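Skellinham Toy Library Catalog

Version 5, Friday, September 4, 2020
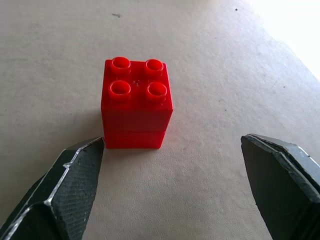
The catalog lists the toys, games and puzzles that can be borrowed from the Skellinham toy library. It is one CSV file, one row per item, with 400 rows in this version. It replaces the paper card index, which stopped being updated in March.

Files

catalog.csv: the full list
categories.csv: category codes and their names
retired.csv: items withdrawn from lending, kept so old loan slips can still be matched
CHANGES.txt: what changed between versions

Columns in catalog.csv

item_id: shelf letter plus a number, such as B20. Not reused after an item is retired.
title: name on the box. If the box is gone, a short plain name, such as "building blocks, large".
category: code from categories.csv
pieces: count at last check-in. Blank means not counted.
age_from: youngest age in years, taken from the packaging
condition: good, worn or incomplete
loan_weeks: blank for items used in the building only
notes: free text

How it was made

Ratih Tambunan typed the paper cards into a spreadsheet. Bernice Tsikata then checked each row against the shelves and corrected titles and piece counts. Cards with no matching toy went into retired.csv with the note "not found". Almost 20 of these may turn up in the storage closet at Kosten, which has not been checked.

Known problems

Construction sets have the least reliable piece counts. Families return mixed sets, and we sort by size and type, so a piece may not be in the set it was bought with.

Puzzles on shelf P were counted twice and the two counts disagree for 8 of them. The lower number is used.

Some age_from values are in months on the older cards. We converted the ones we spotted. Please report any rattle or teether listed for ages over 5.

Titles in other languages are kept as printed. Accents may look wrong if the file is opened with anything other than UTF-8.

What is left out

Borrower names, addresses and loan dates are kept in a separate file and are not shared. Purchase prices were on very few cards and were dropped.

Use

You may copy and change the catalog for any purpose. Other toy libraries are welcome to use the category codes.

Corrections

Leave a note at the desk for Bernice with the item_id and the column that needs fixing. Corrections go into the next version and are listed in CHANGES.txt.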